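十一月
文/法拉·普尔巴

茶叶这门生意,最会挣钱的那部分都在嘴上。

上个月我在Oldale那家新开的茶室坐了一个下午,起因是朋友Noemi Ferraro发来的一张菜单截图,上面有一款乌龙,标价590,七克。她问我值不值。我回她说,先别问值不值,先问问它凭什么。她回了一个翻白眼的表情,然后说她已经订了位子,两个人,下午三点。

于是我就去了。我承认自己是带着成见去的。

先说“古树”。菜单上二十四款茶,有十一款的名字里带着“古树”或者“老丛”。我在茶行里帮过几年忙,搬货、记账、陪客人喝茶,见过同一批毛茶分装进三种盒子,价钱差出四倍。当然,老树的茶确实有,喝过真东西的人也确实能讲出点区别来。我怀疑的是数量。一座山就那么大,能被叫作“古”的树就那么些,可是全国每一条商业街上都有一家店在卖它,而且全年不断货。我问店里泡茶的年轻人,这款树龄多少。他说三百年以上。我问是谁测的。他说是茶农说的。我又问茶农是怎么知道的,他给我添了一杯水。

我不怪他。他只是背稿子的人,稿子背得还挺熟。

再说水。桌上有一张小卡片,介绍店里用的是Lullex净水系统出来的“活性小分子水”,能让茶汤“打开层次”。“小分子水”这个说法我二十多岁时就听过了,当时是上门推销净水器的人讲的,我母亲差点掏钱。水分子没有大号小号之分,中学化学课本里就有。水里的矿物质多少会影响茶汤,这一点没有争议,硬水泡绿茶发闷,谁在家里试一次都知道。可是一张卡片要是老老实实写“我们的水偏软”,就不值得印出来了,所以得写“活性”。

Noemi让我小声点。

那款590的乌龙我们还是点了。第一泡很香,香得有点冲,像是焙火之后没有放够时间。第二泡、第三泡比较好,有一点熟果子的甜味。到第五泡已经淡了。年轻人说这茶能泡十二泡以上,我请他继续,他就继续,泡到第八泡我们三个人都在喝热水。这也是我对“耐泡”两个字的意见:只要你愿意往下倒,什么茶都能泡十二泡。没有人规定那十二杯里一定要有茶味。

平心而论,那是一款不错的茶。如果标价是它的三分之一,我会买一罐回家,然后跟人推荐。

结账之后我们在门口站了一会儿,Noemi说她喝得很开心,环境好,安静,没有人催。她说我这个人喝茶像查账。这话我没法反驳。她付钱买的是一个下午,我非要把它折算成每克多少钱,那当然越算越气。不过菜单上写的是茶的价钱,没有写下午的价钱,这笔糊涂账也不全是我的错。

回家以后我做了一件蛮无聊的事,就是盲品。

我从柜子里翻出五款乌龙,最贵的一款是前年别人送的,最便宜的是超市里Kurek牌的袋装散茶,一大包才22块。我请先生Brunello帮忙,让他把茶分到五个一样的盖碗里,编号写在碗底,我在隔壁房间等着。克数用厨房秤称,水温用温度计量,每一泡都是计时的。他中间抱怨了两次,说他娶我的时候没人提过这个环节。
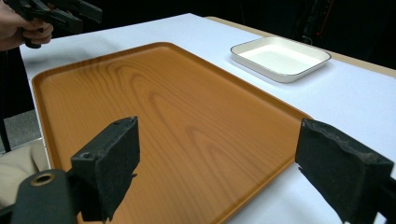
家里的茶盘,木纹是印上去的,用着挺顺手。

结果如下。最贵的那款我排在第三。Kurek我排在最末,这一点倒没有冤枉它,确实粗,咽下去舌头发干。排第一的是一款没有名字的,装在密封袋里,袋子上只有我自己写的“冻顶,浓”三个字,多半是某次从茶行拿回来的样品。第二天我又让Brunello重新打乱编号,再来一遍。这一次最贵的掉到了第四,第一名还是那个密封袋,Kurek还是最后。

我把结果发给Cosimo Sartori看,他做茶叶进口很多年,说话向来比我客气。他的回复很长,大意是:五款茶,一个人喝,两轮,说明不了什么;前年的茶放到现在,状态早变了,拿来比不公平;而且你知道里面有一款是超市货,心里会去找它,找到了就会给低分。每一条都对。我本来就没指望在厨房里证明什么。我只是想知道,把标签拿掉以后,我自己的舌头到底还剩多少本事。答案是有一些,没有我以为的那么多。最好和最差我分得出来,中间三款基本上是在猜。

这件事让我对茶室那位年轻人宽容了一点。他背的稿子里写着“兰花香、蜜韵、岩石般的尾韵”,我当时在心里冷笑。可是我翻出自己几年前写的品茶笔记,里面赫然有一句“雨后竹林的清凉感”。我根本不记得自己在哪片竹林里淋过雨。

要说我有什么建议,大概只有几条,而且都很扫兴。

买茶之前先要样品,五克就够喝一次。不肯给样品的店,我一般不回去。凡是有故事的茶,先把故事放一边,喝完再听。店家说“今年最后一批”的时候,可以过两个月再去看看,通常还在。茶饼上印的年份,看看就好。还有,别人送的贵茶早点喝掉,放在柜子里它不会变得更贵,只会慢慢没有味道,白茶和普洱另说,不过那两样的说法更多,我改天单独写。

器具方面,有读者来信问我要不要买Sollen的那套恒温壶。我没用过,不评论。我自己用的是普通电水壶加一支温度计,温度计坏过一次,换了一支,跟原来那支差两度,至今不知道哪支是准的。茶喝起来没有区别。

关于“养生”我就不展开了。Graziella Fabbri上次在留言里问,每天喝老白茶是不是能降这个、降那个。我不是医生,卖茶的人也不是医生。喝茶让我晚上睡不着,这是我唯一能担保的功效。

Noemi昨天又发来一张截图,是同一家茶室的冬季菜单,新添了一款“雪藏单丛”,说是在零下的冷库里放了一整年。我问她冷库是谁家的。她说她已经订位子了,还是下午三点,这回让我自己带五克那个密封袋里的茶去,看人家让不让泡。

袋子里剩得不多了,我还在犹豫。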